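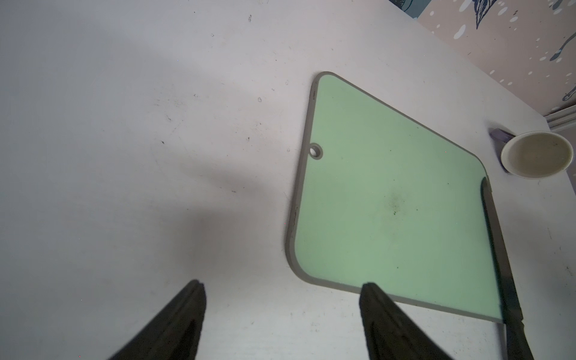 Regripping Golf Clubs at the Bench

A set of clubs can be regripped at home with a vise, a utility knife, a roll of double-sided tape and a bottle of solvent. The procedure below covers standard rubber and cord grips installed with tape. Slip-on putter grips that go on with compressed air are a separate job.

Tools and materials

Bench vise with jaws at least 2 inches wide
Rubber shaft clamp, slotted on one side
Utility knife with a hook blade
Double-sided grip tape
Grip solvent or mineral spirits
Paint tray or shallow pan
Golf tee
Clean rags
Masking tape and a pencil
Safety glasses and nitrile gloves

The Floma shaft clamp fits iron and driver shafts without an insert. Thin putter shafts need a wrap of masking tape inside the clamp or they will turn. Cai grip tape is sold in precut strips and in rolls; the roll wastes less material if you are doing more than one set.

Before you start

Read the core size printed inside the mouth of the new grip. It is given as M58, M60 or M62, meaning a core of .580, .600 or .620 inch. Match it to the butt diameter of the shaft. An M60 grip on a .600 shaft with one layer of tape gives the nominal size. An M58 grip on the same shaft stretches and comes out slightly larger.

Measure the length of the old grip from the cap to the mouth and mark that point on the shaft with masking tape. New grips of the same model are usually the same length. Different models are not.

Weigh one old grip after removal if the swing weight matters to you. A heavier grip lowers the swing weight reading and a lighter one raises it.

Removing the old grip

1. Close the clamp around the shaft just below the grip and set it in the vise. Tighten only until the shaft stops turning. Graphite will crack under a hard vise, and the crack may not show.

2. Put on the safety glasses. Set the hook blade under the mouth of the grip and cut toward the cap, away from your body. A straight blade is acceptable on steel. Do not use one on graphite, where a scored layer of fiber can fail later in play.

3. Peel the grip back and pull it off in one piece.

4. Strip the old tape. If it has hardened, warm it with a hair dryer on a medium setting and push it off with a plastic scraper. Keep a heat gun away from graphite.

5. Wipe the shaft with solvent until no adhesive can be felt, then dry it.

Taping the shaft

Cut the tape to the length of the grip, less half an inch at the mouth end, plus one inch of overhang past the butt. Lay it lengthwise, wrap it around, and smooth out the wrinkles. A spiral wrap also works but the overlaps can sometimes be felt through a thin grip. Twist the overhang closed and tuck it into the open end of the shaft. This keeps solvent from running down the inside.

For a thicker grip, add layers of plain masking tape under the double-sided tape. Each full layer adds approximately 1/64 inch in diameter. Build-up under the lower hand only is common and is done with a shorter strip.

Installing the new grip

1. Set the clubface square to the floor in the vise. Check it against a line on the wall if the bench is not level.

2. Place the tray under the butt end.

3. Plug the vent hole in the cap with the tee. Pour solvent into the grip, cover the mouth with a finger, and shake it so that the whole inside is wet.

4. Pour the solvent out of the grip along the length of the tape. The tape should be soaked. Most stuck grips are the result of too little solvent.

5. Squeeze the mouth of the grip to an oval, start it over the butt, and push in one continuous motion until the cap seats. Remove the tee before the last inch.

6. Align the logo or the reminder rib while the grip still moves. There are one to two minutes to do this. Sight down the shaft from the butt end.

7. Check the mouth against the masking tape mark. If the grip has stretched past it, work it back up by hand.

Wipe off the excess and stand the club upright, head down.

Drying time

Mineral spirits: overnight. Commercial grip solvent: follow the label, generally several hours. Water-activated tape dries more slowly in a cold garage. Clubs gripped there in December should be brought indoors.

If the grip sticks halfway

Pull it off at once and use more solvent. If it will not move in either direction, cut it off and start over. Forcing it twists the rubber, and the twist remains.

Storage and disposal

Lay used rags flat outdoors until dry before putting them in the trash. Strain leftover solvent through a coffee filter and return it to a marked can with a tight lid. Run no pilot light or space heater in the room while you work.

Care between changes

Wash grips with warm water and dish soap, scrub lightly with a nylon brush, rinse, and towel dry. Cord grips that have gone shiny can be roughened with 200 grit sandpaper. Two or three light passes are enough. The Pernent grip brush does the same job on plain rubber but is too soft for cord.

Gandevwood Workshop Pages
Last revised May 1, 2025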